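Home Organization Assistant (part-time), Bromside
Mitimen Household Services

12 shares | 4 comments

Mitimen Household Services is hiring for its kitchen and dining route in Bromside. The position covers sorting, storing and light cleaning in occupied family homes. Start is in November. Applicants should read the full list of duties before writing to us.
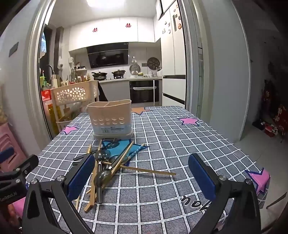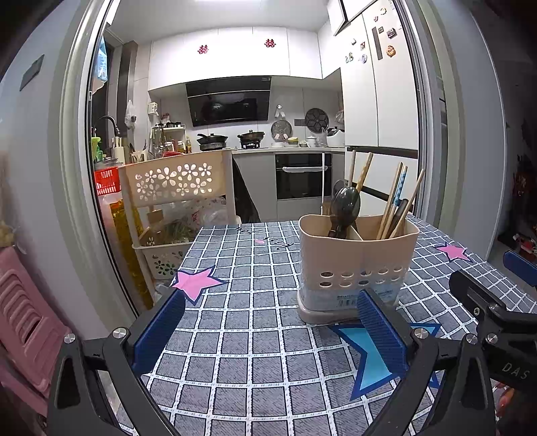
Most of the work on this route is utensil and small-item sorting. Clients keep their daily tableware on or near the dining table, and the assistant is expected to return each item to its holder by type at every visit. Chopsticks and spoons go in separate compartments. A two-compartment caddy with ventilation holes and a tray under it, like the beige one on the table, is the standard case, with the chopsticks stored together on one side. Mixed heaps of wooden chopsticks and dark spoons are sorted on the tablecloth first and then loaded. Patterned chopsticks are matched into pairs before storage, and any without a partner are set aside for the client to decide. Nothing is thrown away without written consent.

Duties

- Sort and store utensils, ladles, dishes and dry goods according to the client's layout sheet.
- Empty, wash and dry utensil holders and drip trays. Trays must be fully dry before the holder goes back.
- Wipe or shake out tablecloths. Report stains and tears on the visit form.
- Check storage carts for produce past use. Vegetables are kept in the basket the client has assigned.
- Clear and wipe the countertop next to the stove. Oven interiors and range hood filters are handled by the cleaning crew and are outside this job.
- Leave wall and cabinet decorations in place. Wipe around them with a damp cloth and do not use spray.

Requirements

Applicants need 2 references from previous work in homes, restaurants or care settings. Formal training is not required. The assistant must be able to stand for a full visit, lift a loaded dish crate and follow a written layout. Reading and writing English at an everyday level is needed for the visit forms. Thai is useful on this route but is not a condition.

Hours and terms

The route has five homes. Each visit is three hours, starting at 9 a.m. or 1 p.m. Travel between homes is paid at the same rate as visits. Gloves, cloths and layout sheets are supplied. Aprons are the assistant's own and should be plain. The first two visits are paid training visits with Samran Ongart, who runs the route at present. After training, assistants work alone and report to the route desk by phone at the end of each visit.

How to apply

Send a short letter and your references to Eirlys Bowen at the Mitimen office in Bromside. State which start time you prefer and whether you can take both. Questions about the duties can be sent to Natnael Lemma at the route desk. Short-listed applicants will be asked to complete a sorting task at the office. The task uses a mixed set of tableware and a layout sheet, and applicants may ask questions while they work.

Related listings

Pantry Stock Clerk, Thongsuk
Dish Room Assistant, Evening Shift, Plalholm
Linen Sorter, Bromside
Route Desk Operator, Mitimen Household Services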